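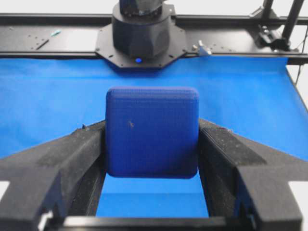 Horacio Urrutia says he has been picking blocks up off one floor or another for most of his working life, and that the ones with sharp corners are the ones he remembers. He was speaking at the Miltus play center, where the new Arwood building and sorting set has been out on the low tables since August, and he was in a very good mood about it.

ARWOOD BRINGS ROUNDED BLOCKS TO THE PLAY TABLE

Arwood is delighted to announce that its new set of rounded play blocks is now ready for families, preschools and toy libraries, after a long and happy stretch of trying things out, changing our minds and trying them again. There are 61 blocks in the full set, in several colors, and the one that seems to have won the most hearts so far is the blue square – a deep royal blue, flat and a little pillowy, with softened corners and a fine grid texture across its face.

That texture took us longer than anything else. Our first blocks were perfectly smooth, and they looked lovely on a shelf, but small hands had trouble keeping hold of them (and so, we should admit, did some of the larger hands in the workshop). Annelies Kuster, who leads design at Arwood, went through 4 versions of the surface before she was satisfied.

"I wanted a child to be able to feel which block it was with their eyes shut," said Annelies. "We tried a wide grid first and it felt like a waffle. The fine one is much nicer, and people tend to run a thumb over it while they are talking to you, which I take as a compliment."

The blocks can be sorted by color, stood up in rows, laid flat as paving for toy cars, or tipped out of the box and put straight back in again, a game that our youngest testers were prepared to play until lunch. A folded sheet comes with every set and has a few ideas for grown-ups, including a tidying-up game that Annelies's team borrowed, with thanks, from the staff at the Sepúlveda preschool.

Nearly 81 families took sets home during the trial and sent us their notes, some of them running to several pages and one of them illustrated in crayon. We read every one. The lid of the box is now easier to lift because of those notes, and the yellow is a warmer yellow than it used to be.

The first production run is 1648 sets. They will be sold through the Levis toy shop on the ground floor of the old market hall, and toy libraries can order from Arwood directly at the group price. Single replacement blocks will be available too, as we know perfectly well where blocks go – under sofas, into coat pockets and down the backs of car seats.

Anyone who would like to try the set before buying is very welcome to visit the Miltus center, where the tables are open from 10 in the morning. Please bring the children, and stay as long as you like.

3 comments

Marta P.
We were one of the trial families! My son still asks for "the bumpy blue." Glad to hear about the lid.

grandpa_lew
Will the replacement blocks be sold by color? We would only ever need the green ones, I'm sorry to say.

Denise
Does the full set fit back in the box without a particular arrangement? Asking before I commit.

Contact: Arwood press desk | © Arwood, all rights reserved | Back to top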